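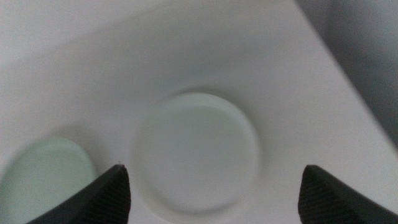

*Wrist view, right arm, white disc between the fingers.*

**Site:** Gavdale, dish room
**Cell:** Raudsepp two-arm plate sorter
**Status:** open, workaround in place

Right arm stops with a grip timeout on white plates. Green plates run clean. Log for the early shift shows 26 timeouts in 672 picks, all on white.

Checked so far:

- Finger opening at approach: OK
- Finger pads cleaned, no change
- Close delay raised to 250 ms – no change
- Rim detection: low contrast, white plate on white surface

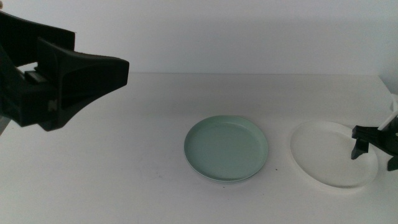
**Category: Vision / Staffing impact**

Green and white plates side by side, right gripper over the rim of the white one. Edge score on white is 18, under the pass limit. Restham has the same software and a dark mat, and no open tickets.

The sorting post was cut to one person when the cell went in. That person now also clears stops, so racks back up at the washer. The crew asks for a second person at lunch until this is closed.

Next: request dark mat from Grorkencombe stores – retest in May.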